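4.2 Going back to the same town

By the time our readers reached the fourth Priststead novel, most of them had stopped telling us about the plot at all and had started telling us about the town, and I must say we were glad of it. Of the 67 readers who kept journals for us, 19 wrote more about the heroine's return home than about the man she returns to (full counts are in the appendix, along with the coding sheet).
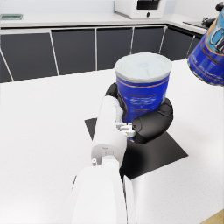
Small household things do a great deal of this work in the Priststead books, and our readers noticed them long before we did. A mother's house is known by its pantry shelf, and a marriage by who clears the plates. Something as plain as the blue can in Figure 3, with the hand closed around it, would be enough for this author to hang a whole chapter of old hurt on, and in the second book she very nearly does. Journal entries on these kitchen chapters were long and generous, one of them running to 600 words on a single breakfast, and they were written (we could tell!) by people who had kitchens of their own in mind.

Figure 3. Three views of a can on a white surface, one continued below and one at the end of the section. 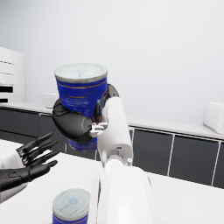
Jeptoo Temba felt that we were giving the kitchens too much credit, and that what brings a reader back to a series is the grudge left open at the end of the last book. We took this seriously and went through the journals again with the unsettled quarrels marked. The Brundby group did seem to read for the quarrels, while the Ernport group hardly mentioned them and wrote, very warmly, about the neighbors. 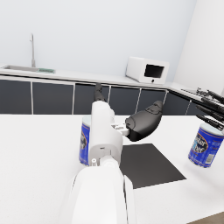
According to Caroline Mugo, the two groups were closer than our coding made them look, as a neighbor in these novels is nearly always somebody's old enemy as well. We have kept the codes separate in this section, and the combined version is taken up in 4.3 with the Muli journals.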